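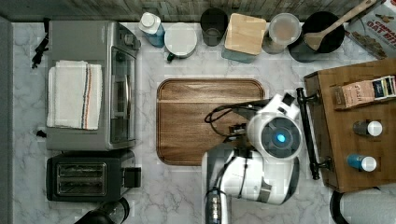
7 min read

Countertop Appliances in Shared Kitchens: A Review of the Grusik Compact Toaster Oven

Reviewed by Clyde Obi
Published September 14, 2022

The Acheampong Housing Association maintains shared kitchens in 11 of its residential buildings. Each kitchen is furnished by the Association, and residents are asked not to bring in heating appliances of their own. The choice of equipment is therefore a matter of regular correspondence, and the toaster oven has generated more of it than any other item. This review sets out our findings on the Grusik Compact, which was placed in three kitchens for a trial period, and compares it with the Clindum model that the Association has purchased as standard since 2011.

Readers who want only the result may turn to the section headed Recommendation. The remainder is intended for building managers and for residents who asked how the decision would be made.

Background

The Clindum oven served well for many years. It is simple, it heats evenly, and replacement racks were easy to obtain until recently. The manufacturer has now stopped supplying the door hinge, the part most likely to fail in a shared setting. Four of our ovens are out of service for want of a hinge. Repair by substitution was attempted at the Cillau Street building, where a hinge from a different model was fitted. The door closed but left a gap at the upper corner, and the oven was withdrawn.

The Association considered doing without toaster ovens altogether. Full-size ranges are available in every building. Residents objected, with reason. A range takes a long time to heat for a single portion, and in summer it makes a small kitchen unpleasant for everyone who uses it afterward. Of the 231 residents who returned the kitchen survey, a clear majority placed the toaster oven above the microwave when asked which appliance they would least like to lose.

Conditions of the Trial

One Grusik oven was installed in each of three kitchens. No special instructions were given beyond the printed card supplied with all Association appliances. Residents were invited to write comments in a notebook kept in the kitchen drawer. I visited each building at intervals, cooked the same small set of dishes in each oven, and examined the interior, door, and cord.

The dishes were plain ones: sliced bread, a frozen pot pie, a tray of cut potatoes, four chicken thighs, and a batch of drop biscuits. An oven thermometer was placed at the center of the rack and left for one hour at the middle setting. The same dishes were prepared in a working Clindum oven for comparison.

Heating and Temperature

The Grusik reaches its set temperature sooner than the Clindum and signals this with a short tone. The tone cannot be turned off. It is not loud, but residents whose rooms adjoin the kitchen mentioned it in the notebook on several occasions, chiefly with regard to late evening use.

Once heated, the oven held its temperature well. The thermometer reading drifted slightly below the dial during the first part of the hour and then settled. The Clindum showed a wider swing, although in ordinary cooking the difference was hard to taste. Potatoes browned better in the Grusik. The chicken was equally good from both.

Biscuits were the one clear failure. In all three Grusik ovens, those nearest the back darkened well before those at the front. Turning the pan halfway through corrected this, and residents who bake should plan to do so.

Toast

The Grusik is a capable oven and a mediocre toaster. Bread takes longer than in an ordinary slot toaster, and the underside remains pale unless the slices are turned. The shade dial is marked with small pictures of bread that bear little relation to the outcome. Setting four produced light toast in one building and dark toast in another, with bread from the same loaf.

We do not regard this as grounds for rejection. A slot toaster is inexpensive and takes up little room, and the Association's practice is to supply one alongside the oven. It does mean that the word "toaster" on the carton should not persuade a building manager to remove the existing slot toaster in order to save space. One manager did so during the trial, and the toaster was returned to the kitchen within the week at the request of residents.

Capacity

The interior accepts a nine-inch square pan with little room to spare. A standard quarter-sheet pan does not fit, although the packaging suggests that it will. The pan enters at an angle but cannot be laid flat, and the door will not close. Managers who have purchased quarter-sheet pans for the Clindum should expect to replace them.

Two rack positions are provided. The upper position is too near the element for anything that rises.

Cleaning

Cleaning is the point on which shared appliances succeed or fail. An oven that can be wiped in a minute will be wiped. An oven that needs a screwdriver will be left for someone else.

The Grusik has a crumb tray that slides out from the front. This is a considerable improvement on the Clindum, whose tray is removed from the rear and requires the whole appliance to be pulled away from the wall. In two of the three kitchens the tray was found clean at every visit. In the third it was found clean at most of them.

The glass door is less satisfactory. Grease collects along the lower edge, behind a narrow metal lip, and a cloth will not reach it. A soft brush with warm water and dish soap removed most of the residue. Oven cleaner should not be used; the manual warns against it, and the printing on the control panel began to fade where a resident had sprayed it.

Safety and Placement

The outer casing becomes hot during use, particularly on top. The manual requires clear space above the oven and on both sides, and nothing should be stored on the casing while the appliance is on. The Association's printed card has been amended to state this more plainly. Managers are asked to place the oven where the door can open fully over the counter, and to keep the cord away from the sink and from the front edge.

The oven should be plugged directly into a wall outlet. Extension cords and power strips are not permitted for any heating appliance in Association buildings. Where the kitchen circuit also serves a kettle or coffee maker, the two should not be run together. The breaker tripped twice at Cillau Street for this reason, and a notice has been posted beside the outlet.

The timer shuts off the heat when it reaches zero. There is a "stay on" setting, reached by turning the dial to the left, which defeats this protection. We would have preferred an oven without it. A small metal stop can be fitted behind the dial, and the maintenance office has made a sufficient number for all buildings.

Durability

A trial of this length cannot say how the oven will age. The hinges showed no looseness. The rack in one oven had bent slightly at the front, probably from a heavy dish, and still slid freely. Grusik sells hinges, racks, trays, and dials separately, and a test order for one of each arrived complete. A hinge was replaced in the workshop as an exercise. The work took a short time and required one ordinary screwdriver.

The manufacturer states that the door has been tested for 500 openings under load. In a busy shared kitchen that figure would be passed quickly, and we give it little weight. The availability of parts matters more.

Comments From Residents

The notebooks were well used. Most entries were favorable and brief. Several residents praised the interior light, a feature the Clindum lacks. Others disliked the position of the handle, which sits low and brings the knuckles close to the casing. Oven mitts have been added to the standard supply list.

One resident asked that the Association consider an air fryer. That request has been noted and falls outside this review.

Recommendation

The Grusik Compact is approved for purchase as a replacement for Clindum ovens that are out of service. Working Clindum ovens should remain in place until they fail. Each new oven should be fitted with the dial stop before use, and a slot toaster should be kept in the same kitchen.

Buildings in which residents bake often may apply for a larger model instead. Applications received by the end of October will be included in the winter order. Forms are available from the maintenance office and from building managers.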